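February 1, 2018

Six cables to chase again before anything would talk to anything. The Cultico people swear by this rig and I remain unconvinced. The manual gives the wiring a single page and the glove 195, most of it warnings. I reseated every plug on the table, wrote "error 316" in the log for what must be the tenth time, and moved on to the hand-held gripper, whose camera needs its view checked after each change of lead.
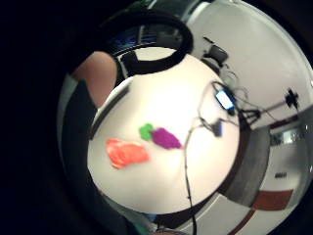 Gripper camera, what looks like toy food on the round table, cable not yet tidied.

The wide lens bends the room like a spoon. I am told the software straightens all this out. I'll believe it when the numbers agree two days running, and since September they have not managed it once.

Then the glove. The cube on the back has to sit square or the tracking drifts, so the Porilitz notes claim, though they also claim setting up is quick. 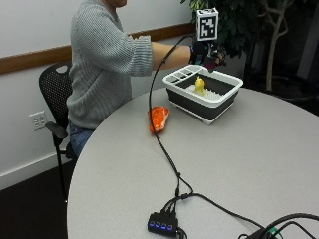
My own view is that the hub is the weak point. Blue lights tell you there is power and very little else. I have asked for a better one, order 776, and expect to be told the old one is fine. Tomorrow: swap the long lead, tape down the loop by the table edge, and run the glove check again from page one.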